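Home | Furniture | Seating | Upholstery | Index

Sofa upholstery

Last revised 2025-12-13 by Hường Ninh

Sofa upholstery is the assembly of padding, webbing, springs and covering material fixed to the frame of a sofa. The term also covers the trade of making and replacing these parts. A covering may be woven cloth, knitted cloth, leather, or a coated fabric with a polymer face.

Construction

A typical seat has a hardwood or engineered-wood frame, a suspension layer, one or more foam blocks, a fiber wrap and the outer cover. Suspension is most often made of sinuous steel springs or elastic webbing. Seat foam is specified by density and by firmness, which are independent values. A dense foam can be soft, and a firm foam can be light and break down early.

Covers are cut in panels and joined with plain, topstitched or piped seams. Piping is a strip of fabric sewn around a cord. It stiffens an edge and takes wear that would otherwise fall on the seam thread.

Light-colored covers

Cream and beige covers show soil on the seat front, the arms and the upper back before other areas. Transfer of dye from clothing and from colored throws is a separate problem. Indigo and deep blue-green dyes are frequent sources, and the risk rises when either fabric is damp. Throws are usually washed separately before first use and kept folded when the seat is not occupied.

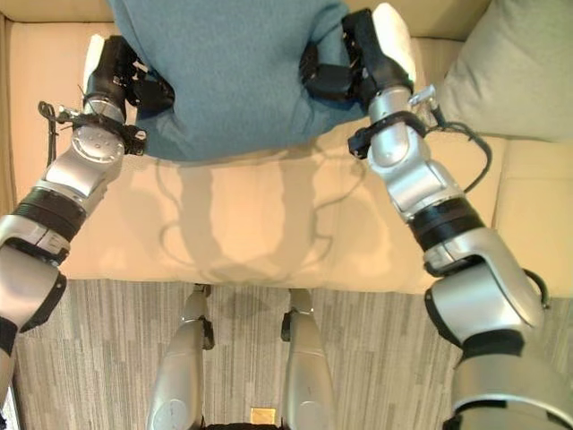
Hường Ninh disputes the value of a single wash, writing in the September revision notes that loose dye can keep coming out over several cycles and that a rub test with a damp white cloth is a better guide.

Abrasion resistance is measured by rubbing a sample under load until a set level of wear appears. The Skernodeck workshop survey examined 387 sofas and recorded the first visible wear on the seat front in 65 of them, with the remainder divided among arms, seams and headrests or showing no wear.

Headrests and back sections

Backs may be fixed, loose or fitted with adjustable headrests. An adjustable headrest turns on a ratchet or friction hinge set into the top rail. Its cover needs slack at the fold, and the hinge line should be cleaned with a soft brush. On long models each headrest is normally covered as a separate unit, so one can be replaced without opening the back.

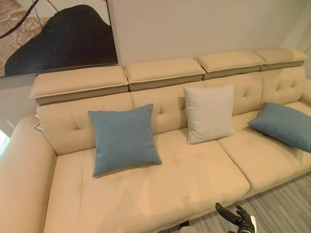
According to a reader of the Hastau edition, replacing one cover rarely gives a good color match after seven years of daylight, and the whole row should be done together.

Cleaning codes

Many makers label covers W (water-based cleaner), S (solvent only), WS (either) or X (vacuum only). The code applies to the outer cover and gives no information about the foam.

See also: Piping; Slipcover; Webbing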